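Wavden Home Forums > Bedrooms and Closets > Floor piles, again

tbrannigan
Posted July 18, 2025
Okay, I need a push. I'm clearing the bedroom before my sister comes to stay and I've done what I always do, which is take everything off the bed and put it on the floor to "sort." So now there's a clothes pile over toward the window side, a pink towel I already folded (why did I fold it and then leave it on the floor?), and the blanket is half hanging off the bed.
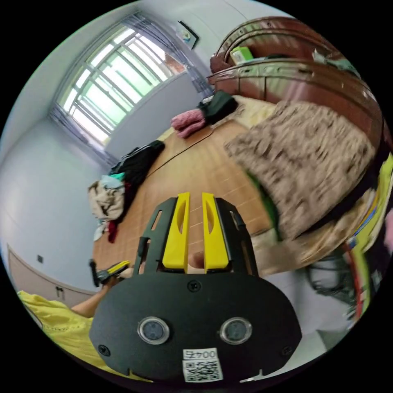
My plan was to get all of it put away before dinner, but I keep picking up one shirt and wandering off with it. Do you start with the clothes or make the bed first? I have one beige cabinet and not a lot of room in it.

majdi_f
Bed first, every time. Fold the blanket, get that green and white box off there, and you've got a big flat surface to work on. Sorting on the floor kills my back.

Lama K
Gonna disagree with Majdi. If you make the bed first you just move the pile onto it, and then it's 11 pm and you're sleeping next to your laundry. I did that for most of March. Clothes first, straight into the cabinet or the hamper, no third option!

majdi_f
The third option is the chair and we all know it.

dalal_aj
Whatever you do, move that cable that runs across the floor. I caught my foot on one carrying a full basket and went down like a tree.

tbrannigan
Ugh, yes, good call. Moving it now.

Elias S.
Nice bed, by the way. I like a curved headboard. For the blanket, I'd skip the cabinet and roll it up at the foot of the bed. I bought a set of 2 Remormont under-bed bags for the thick stuff and they're fine, but the zippers are cheap.

Lama K
Those zippers are terrible, Elias. One of mine split the first week.

Elias S.
Mine have lasted more than 14 months, so maybe you're overstuffing them?

Lama K
I am absolutely overstuffing them.

tbrannigan
Update: clothes are off the floor. Blanket is still where it was. Going with Lama's way, sorry Majdi, but I'll try yours when I do the guest room.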